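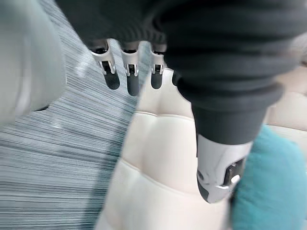
4. Comparison of covered and bare hands

4.1 Hands and coverings

We tested two multi-finger hands on the same arm. The first, the Lumlow hand, has tendon-driven fingers and a separately driven thumb. The second, the Amberg hand, has a motor in each knuckle and is somewhat heavier. Both were run with the same controller, which we call Jillameck after the code base it grew out of. The controller takes a target finger closure and a force limit for each finger and closes the fingers at a fixed rate until either value is reached.

Each hand was run bare and with a knitted covering. The covering was added in an earlier stage of the project, in December, after threads from a throw blanket wound into a knuckle of the Lumlow hand and stopped it. It leaves the finger ends exposed, because an early version that enclosed them lost too much friction on smooth objects. We did not expect the covering to change grasp results on small rigid objects, and the comparison was planned mainly around soft household items: seat cushions, folded towels, and a small blanket.

A wrist camera was mounted on the palm side, looking along the fingers. Its position was fixed for all trials. The camera was used both for finding the grasp point and for the labels described in Section 4.4.

4.2 Furniture setting

Most published results for these hands come from tabletop trials, where the background is flat and plain. We ran ours on and next to living room furniture. Figure 3 shows the wrist view with a covered hand held over a cream-colored tufted sofa, with a teal cushion at the lower right. Three fingertips point down at the sofa and the thumb reaches toward the cushion side. Part of a fourth fingertip can be made out next to the knit.

Figure 3. Wrist camera view of a covered hand over the sofa. The metal joints and black fingertips extend past the dark knit covering. The striped carpet is at left.

Two features of this setting matter for what follows. First, the sofa surface is itself soft and puffy, so a fingertip pushing down beside a cushion meets resistance that rises slowly. A force limit that works well on a table gives a late stop here. Second, the seams between the sofa panels look much like the gap between a cushion and the seat when seen from close up. The grasp point finder was trained without furniture seams and had to be adjusted before the main trials could start.

4.3 Procedure

A trial began with the arm in a fixed start pose above the seat. The operator placed one item by hand, following a printed layout, and stepped back. The arm moved to the grasp point, the hand closed, and the arm lifted the item straight up and held it. A trial was scored as a success if the item was still held at the end of the hold and had not touched the seat. Slips that ended in a stable grasp were scored as successes but marked separately.

We ran 800 trials, split evenly between the two hands and, within each hand, evenly between covered and bare. The order of conditions was mixed within a session so that wear on the fingertip pads would not fall on one condition only. The pads were wiped after every 10 trials and replaced when the surface began to look polished. Changing the covering took longer than we had planned for, mostly because the cuff at the thumb has to be worked over the joint by hand. In later sessions we kept two Lumlow hands ready, one covered and one bare, and swapped them at the wrist.

The Chien arm used throughout has a limited reach at seat height. Items placed near the back of the seat forced the elbow close to its limit, and the planner sometimes refused the approach. These refusals were logged but not counted as trials, and the item was moved forward to the next marked position.

4.4 Labels and controller settings

Of the recorded trials, 521 had a wrist view clear enough through the whole closing motion to label the moment of first contact. The rest were blurred by arm motion, or the item was hidden behind the thumb. The thumb is the nearest part of the hand to the camera and takes up a large share of the view when it swings inward. Labels were made by one person and checked by a second. Where the two disagreed, the trial was left out of the timing analysis but kept in the grasp results.

The force limit was set separately for each hand by closing on a foam block and lowering the limit until the block was held without visible denting at the edges. We did not retune for the covering. This choice favors the bare condition slightly, since the knit adds some drag at the knuckles and the controller reads part of that drag as contact.

4.5 Results

On cushions, the covered Lumlow hand did as well as the bare one, and its early stops were no more frequent. On towels the covering helped. With the bare hand, loose loops of towel caught on the exposed hinges and pulled the fingers out of line during lifting. With the covering on, catches happened only at the joints nearest the fingertips, which the knit does not reach.

The Amberg hand showed a different pattern. Its knuckle motors run warm, and in long sessions with the covering on, the hand lowered its own torque to protect them. The effect appeared after about 40 minutes of steady use. Grasps on the heavier cushion then began to fail during the hold, with the item sliding out past the thumb. Removing the covering and letting the hand cool brought the earlier behavior back. We report the Amberg results with and without these late-session trials.

The fabric also gathers as the hand is used. After repeated closing it bunches toward the base of the fingers and has to be pulled straight. Yao-tsung Kan suggested stitching a flat band along the palm side to hold the knit in place — we tried this on one covering only, near the end of the work, and have too few trials with it to report a rate. The band did keep the fabric out of the camera's view at full closure.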